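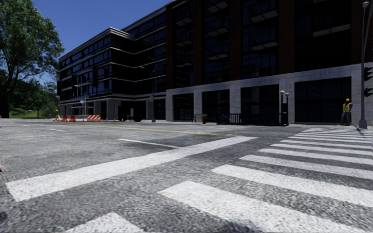

Will the Vemis trolley carry a full week's shopping?

It holds 47 litres and 15 kilos, so a week for one person, or a long weekend for a household with teenagers. Watermelons go in first. People who put them in last tend to write to us about bread.

The Vemis is our two-wheeled shopping trolley, with a folding frame and a bag that lifts off for washing. It comes in navy, moss and a colour the mill calls Batberg and the rest of us call brown. The bag closes with a drawstring under a flap, and there's an outside pocket for keys, a list and the receipts you intend to look at later.

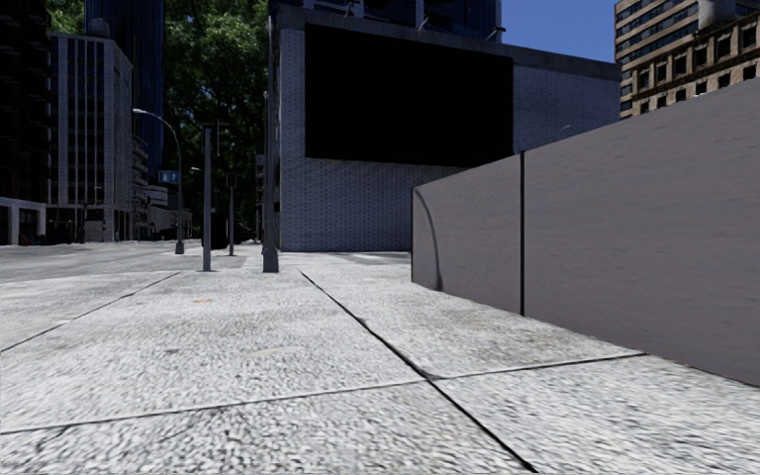 What's in the box

Frame, bag, 2 wheels, axle, end caps and a small spanner that you will lose. Spare end caps are listed under Parts. The instructions fit on one side of a card. Push the axle through before the wheels go on, and keep the cap with the groove for the left side.

Folded, it stands up by itself in a hall cupboard. It won't stand up by itself fully loaded on a slope, and neither do I.

Notes from the workbench

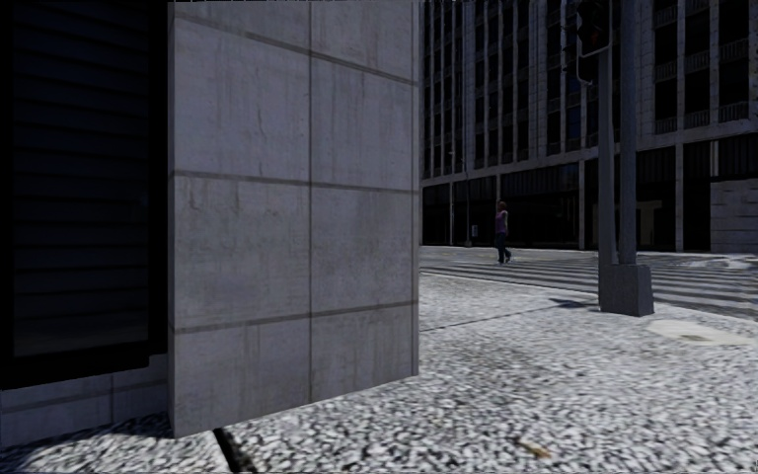 Words by Anselmo Lacerda, repairs and returns

I've had the old Rirberg model apart more times than its designer would like. The handle was its weak spot, a grey foam sleeve that went bald by the second winter. On the Vemis it's cork, which marks if you leave it against a hot car but otherwise just gets darker and a bit smug.

The wheels are the bigger change. We moved to the Cuautle rubber tyre in April, and it's much quieter than the hard plastic one. Your neighbours may not hear you coming home with the good biscuits.
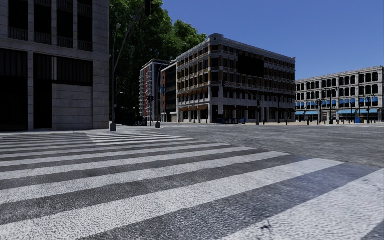 It does wear, though. Turn the wheels around when one side starts to look flat, and put a drop of oil on the axle if it squeaks. Cooking oil will do the job for a week and then smell like chips.

The bag washes at 30 with the base board taken out. Please take the base board out.

Vemis Trolleys, postcode 3000 | Contact | Copyright 2026 | Back to top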